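选民登记与投票信息服务项目 中期进展报告

报送单位:皮努乌拉公民参与中心(Pinuvura)
报送对象:斯坦丘基金会(Stanciu)地方民主项目组
报告期间:项目启动至十一月底
执笔:Rima Chamoun
审阅:Bongani Hendricks

一、总体情况

本项目由斯坦丘基金会资助,目的是在市议会换届选举之前,帮助南区和河东两个选区里投票率长期偏低的居民完成选民登记,并向他们提供与党派无关的投票信息。资助协议规定的工作有四块:上门和设点登记、候选人问答会、多语种选民手册、选举日热线。

到十一月底,前两块基本按计划推进,手册晚了一个多月,热线还在筹备。经费使用低于预算进度,主要差在印刷费还没有支付。没有发生需要单独上报的安全或合规事件。

本报告只写这一阶段的工作。选举日之后的数据和总结将放在终期报告里。

二、选民登记

报告期内共收到填写完整并经选举事务办公室受理的登记表834份。协议里的全周期目标是3000份,目前的进度偏慢。我们原来的设想是前半段完成三分之一以上,实际没有做到。

落后的原因有几个。河东选区的外展队伍比计划晚到位,头几周只有南区在做。另外,选举事务办公室在秋天更换了登记表格式,旧表在过渡期之后不再受理,我们手里还有一批已经填好的旧表,只能逐户回访,请居民重新填写和签字。回访的接通率不高,有些人换了电话,有些人搬走了,还有人觉得已经登记过一次,不愿意再填。这批表里能补回来的都已经计入上面的数字,补不回来的没有计入。

从地点看,效果最好的是公交换乘站和两所成人夜校。上门登记花的人力最多,成效反而一般,尤其是门禁严格的公寓楼,往往要先和物业沟通几轮才能进去。超市门口设点的情况不稳定,有一家超市起初同意,后来总部来函要求撤走,理由是不希望场地与选举活动有关联。我们解释过登记工作不涉及任何候选人,对方没有改变决定。

外展协调由Kavinda Roy负责。他在十月重新排了班表,把上门的人手抽出一部分放到换乘站,时间集中在下午四点半到七点。调整之后每周收表数量有明显上升,但天黑得早了以后又有所回落。下一阶段准备把一部分班次移到室内,已经谈妥的有南区图书馆和河东的一间社区诊所。

登记表的质量比预期好。被办公室退回的表主要是漏填住址证明编号,少数是签名与证件不一致。针对漏填问题,我们在培训里加了一个收表前当面核对的步骤,退表之后明显减少。

三、候选人问答会

协议要求在选举前举办两场面向选区居民的候选人问答会,每个选区一场。南区一场已经在十一月举行,河东一场定在下一阶段,场地已经预订。

南区这一场向全部登记在册的候选人发出了邀请,收到回复的都按同一套规则参加:抽签决定发言顺序,每个问题的作答时间相同,主持人不作追问以外的评论。问题由居民事先提交,Shafiq Jayasinghe带着编辑小组合并重复的内容,一共整理出12个,涉及公交线路调整、排水管网、租金、学校午餐和夜间照明。会前我们没有把问题发给任何一方。

有一位候选人临时通知不能到场,派了竞选团队的人来,要求代为作答。按照规则,代表可以宣读书面声明,不能参加问答,我们也是这样处理的。该团队事后提出书面意见,认为规则通知得不够早。我们查了邮件,规则在邀请函附件里,但确实没有在正文里突出写明。河东一场的邀请函会把这一条放进正文。

现场提供了手语翻译和泰米尔语同声传译。传译设备有一段时间串音,后排听众反映听不清。设备是向Mesteck公司租的,对方已经同意减免一部分租金,并在下一场提前半天进场调试。

会后的录像已经放到中心网站上,加了字幕,没有剪辑发言内容。

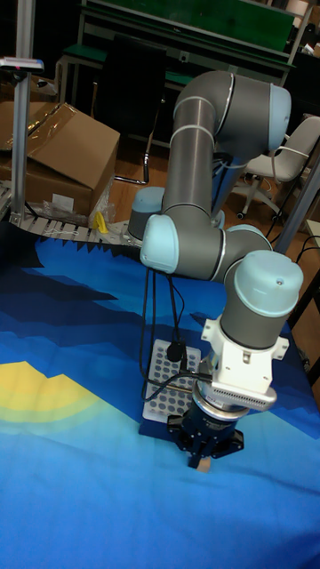

图:蓝色印花布台面上方的灰色机械臂与黑色夹爪

问答会结束后我们发放了纸质反馈表。居民意见集中在两点:一是作答时间太短,几个大题目讲不开;二是希望现场能追加提问。第二点我们内部有不同看法。放开现场提问容易出现支持者轮流占用话筒的情况,前一届选举时别的机构办会就遇到过。目前的打算是在河东一场留出最后二十分钟,由现场居民写条子提问,主持人抽取。

四、选民手册

手册是本阶段延误最大的一项。原计划十月付印,现在的安排是十二月中旬。

手册分为三部分:如何登记和投票、市议会的职权范围、各候选人对同一组问题的书面答复。前两部分的文字在九月已经定稿,经过了选举事务办公室的事实核对。延误出在第三部分。候选人的答复陆陆续续交来,有的超出字数限制很多。我们不能替候选人删改,只能退回请他们自己压缩,一来一回耗去不少时间。有一位候选人两次提交的版本都点名批评对手,按规则不能刊登,第三稿才符合要求。

翻译工作由Thilini Bhattacharjee统筹。除了官方语言之外,手册还出阿拉伯语和泰米尔语两个译本。她提出同一个选举术语在不同译者手里译法不一,居民拿到的手册和投票站张贴的说明对不上,容易弄错。为此翻译组先做了一份术语对照表,以投票站现行用语为准,再回头统一全文。这一步在原计划里没有列,占用了将近两周,我们认为是值得的,后面热线的应答稿也可以直接用。

排版和印刷委托给Skeltex。对方第一次打样的字号偏小,老年读者看不清,已要求改大,页数因此增加,印刷报价也相应上调。增加的部分可以在印刷这一科目内消化,不需要追加拨款。

如果十二月中旬能付印,手册仍然可以在提前投票开始之前送到登记点和图书馆。如果再次推迟,我们会先发前两部分的单行本,候选人答复放在网上。

五、选举日热线

热线计划在提前投票期和选举日开通,回答投票站位置、证件要求、开放时间等问题,遇到投诉转交选举事务办公室。

目前已经完成的工作有:号码申请、应答稿初稿、与选举事务办公室的转接办法。转接办法改过几次,主要是对方担心热线把未经核实的投诉大量转过去。最后商定,接线员先按清单记录时间、地点和来电人联系方式,由当班组长核对后再转。组长由Bongani Hendricks和Kavinda Roy轮流担任。

尚未完成的是接线员招募。需要能用泰米尔语应答的人手,现在报名的还不够排满班次。提前投票期的晚班最缺人。我们正在与两所大学的语言系联系,也请基金会在其他受资助机构里帮忙转发招募通知。

六、中立性与合规

资助协议要求项目全程保持党派中立。报告期内我们收到过一次投诉,称有外展人员在登记点佩戴某候选人的徽章。经核实,该人员当时已经下班,但还没有离开登记点,背心也没有脱。我们与其本人谈过话,并在工作守则里补充了一条:只要穿着项目背心或身处登记点范围之内,一律不得展示竞选标识。投诉人接受了这个处理结果。

居民个人信息的保管按照既定流程执行。纸质登记表当天收齐,次日上午送交选举事务办公室,中心不留复印件。联系电话只在居民另行签字同意后才录入提醒名单,名单在选举结束后销毁。

七、经费

人员和外展交通两个科目的支出与预算基本一致。活动科目略有超支,超出的是手语翻译的加时费用。印刷科目大部分尚未支出,原因见第四部分。

我们申请将人员科目中河东队伍晚到位形成的结余,调到外展科目,用于增加室内登记点的班次。调整幅度在协议允许的范围以内,按规定仍需项目组书面确认。明细表已随本报告另行提交。

八、下一阶段安排

选民登记:集中在图书馆、诊所和夜校,换乘站保留下班时段。登记截止前的最后三周全员投入。即便如此,我们估计要达到协议目标仍有困难,到一月初会按照当时的数字给出一个修正后的预测,请项目组届时一并讨论。

候选人问答会:河东一场,规则通知和传译设备的问题按上文处理。

手册:付印、分发,同时上线网页版。

热线:补足接线员,在提前投票开始前一周做一次完整演练。

九、需要基金会协助的事项

第一,确认上述科目调整。如果能在年底前答复,一月的班次就可以照此排定。

第二,协助转发接线员招募通知。

第三,河东选区的公寓楼多数归同一家物业公司管理,我们两次去函没有得到答复。如果基金会方面有合适的联系渠道,希望代为引见。

附件清单
附件一:各登记点收表情况
附件二:南区问答会规则及问题列表
附件三:手册前两部分定稿
附件四:经费明细表
附件五:热线转接办法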